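Quarterly Workplace Inspection – Checklist and Comments
Laitinen site, ground floor and mezzanine
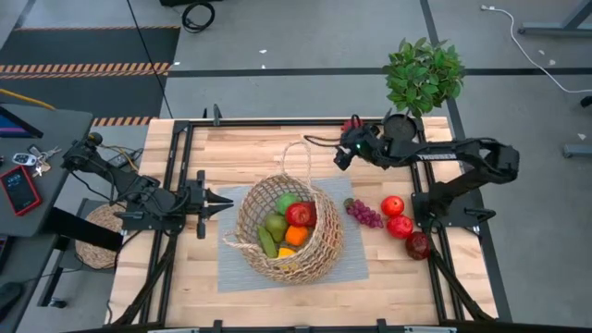 Butcher-block work surface in its black aluminum frame, ground floor.

Inspected by: Eleri Vaughan
Accompanied by: Esko Kettunen (site)
Date: 7th March
Reviewed by: Marjatta Väisänen

Ratings: S = satisfactory. A = action needed, see comment. N/A = does not apply. An item marked A stays open until the person named has signed it off on the action sheet.

1. Fire exits and escape routes

1.1 Exit doors open fully from inside without a key – S
1.2 Exit signs lit and visible from the aisle – A
Sign over the rear door is lit on one side only. The lamp was replaced in July and has failed again. Replace the complete unit.
1.3 Escape routes clear to full width – A
Two pallets of flat cartons stood in the rear corridor at the time of the visit. Moved while the inspection was in progress. The same comment appears in the last two reports. Floor marking is recommended on both sides of the corridor.
1.4 Stair treads and handrail, mezzanine – S
Handrail bracket third from the top has been re-fixed with longer screws. Firm under load.
1.5 Assembly point sign in place – S

2. Fire extinguishers and alarm

2.1 Extinguishers on brackets, pins and seals in place – S
2.2 Service tags in date – A
All in date except unit 7 by the paint store. Tag illegible, apparently from solvent. Treat as out of date until Drukov has checked it against their service list.
2.3 Call points unobstructed – S
2.4 Weekly alarm test recorded – A
Log has a gap of two weeks. Kettunen states that the tests were done and not written down. Tests not written down are counted as not done.
2.5 Smoke detector heads free of dust covers – S

3. Electrical

3.1 Panel doors closed and labeled – S
3.2 Clear space in front of panels – S
3.3 Extension cords not used as permanent wiring – A
One cord runs from the packing bench to the label printer, under a rubber mat. Install a fixed outlet at the bench. Remove the mat at once; it hides damage and holds heat.
3.4 Portable tools tested and tagged – S
Sampled at the tool crib only. The mezzanine tools were out on a job and will be sampled next quarter.
3.5 Outlet covers intact – S

4. Storage and racking

4.1 Load signs posted on each bay – A
Bay C has no sign. Bays A and B are signed for 3,880 lb per level. Bay C has lighter beams and must not be assumed to match. Obtain the figure from Fovico in writing before any further loading.
4.2 Uprights free of impact damage – A
Front upright of bay B is bent inward near the base. Unload the bay and keep it unloaded until the upright is replaced. Straightening is not accepted.
4.3 Beam locking pins present – S
Two spare pins hang on a hook at the end of bay A. Leave them there.
4.4 Heavy items stored between knee and shoulder height – S
4.5 Sprinkler clearance – S

5. Floors, benches and work surfaces

5.1 Floor free of oil, water and trip hazards – S
5.2 Floor joints and ramps in good repair – A
Edge of the loading ramp has broken away over a short length. The wheels of the narrow cart drop into it. Patch with repair mortar and keep the cart off until cured.
5.3 Benches stable, no loose legs or fasteners – S
5.4 Wood surfaces free of splinters and raised joints – S
Check wood tops by hand along each joint, with a cloth. Oil finish is to be renewed when water no longer beads. Used oil cloths go into the lidded metal can and nowhere else.
5.5 Lighting at the bench at least 300 lux – S
Lowest reading was 732 lux, taken with the roller door closed.

6. Chemicals

6.1 Containers labeled – A
One spray bottle without a label on the shelf over the sink. Contents unknown to anyone asked. Removed for disposal.
6.2 Safety data sheets available – S
Binder is complete. The Cimlow degreaser sheet is filed under D and should be under C with the other brand names.
6.3 Eyewash station flushed weekly – S
6.4 Flammables cabinet closed and latched – S

7. First aid and personal protection

7.1 First aid kits stocked – A
Mezzanine kit is short of large dressings and the burn gel is past its date. Ground floor kit complete.
7.2 Names of first aiders posted – A
List still shows Tapio Koivisto, who has moved to the other site. Replace with Sabina Gunawardena once her certificate is received.
7.3 Safety glasses and ear protection available at the point of use – S
7.4 Ladders tagged and in good order – S

Comments

Items 4.1 and 4.2 take priority over everything else on this sheet. The rear corridor comes next – repeat findings are reported to the site manager in writing. All other open items are to be closed before the next quarterly visit.

Action sheet to be returned to E. Vaughan with initials against each line. Photocopies are accepted.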